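Notebook, June 28, 2025
Clegg perception + grasp planning

Good day for the segmentation branch! I finally got the new mask head running inside the Mirkcombe pipeline without the frame queue backing up, and the difference on leafy objects is the best thing I've seen since we started on clutter.

Quick recap for Hawi, who was out: the old head treated anything green as one blob. Put a plant close to another green object and the planner would merge the two, take the centroid of the whole mess, and propose a grasp through the gap. We papered over it in October with a depth threshold, and it sort of worked as long as the objects were well apart. Move them close together and it fell over again.

The new head predicts an offset per pixel and we cluster on those (4 clustering passes, could probably get away with fewer). I trained on 2000 crops and left every plant out of the validation split by accident, so ignore the first curve in the shared folder. Second curve is the real one.

Pichit and I spent the afternoon on the plant and fan pairing, the one that has been breaking us all month. 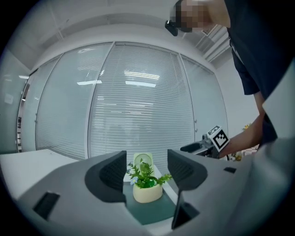

Plant on the teal mat with the mini fan behind it, wrist view. Pichit on the second gripper.

What I love about this pairing is that it's nasty in every way at once. The fan is a pale mint, the leaves are serrated, and the plant covers the lower part of the fan, so the mask for the fan has to stop at a ragged border. Old head: one object. New head: two, with a clean split down through the leaves on 15 saved views in a row. I did a little dance.

Still wrong:
- Pot rim. It's wavy and the edge fitter wants a circle, so the grasp width wobbles between frames. Try a median over 7 frames before touching the fitter.
- Marker pose on the second gripper flips when the cube face gets close to edge-on. Classic planar ambiguity. Pichit thinks we can reject the flip using the previous pose, and I think he's right, but I want it as a filter in the tracker and not buried in the planner.
- The blinds at the back give the feature matcher lots of nice repeating lines to get lost in. Masking everything past the table edge helped a lot. Make that the default in the config (currently a flag, and I forgot it twice).
- Fisheye model is from the old calibration. Residuals are fine in the center and ugly in the corners. Redo.

Merged to the Astalham branch, tag is clegg-offsets. Hawi, if you pull it, rebuild the message types first or the visualizer will hang with no error at all.

Next: same pairing with the fan in front, then swap in the Colbridge planner and see if it likes two masks as much as I do.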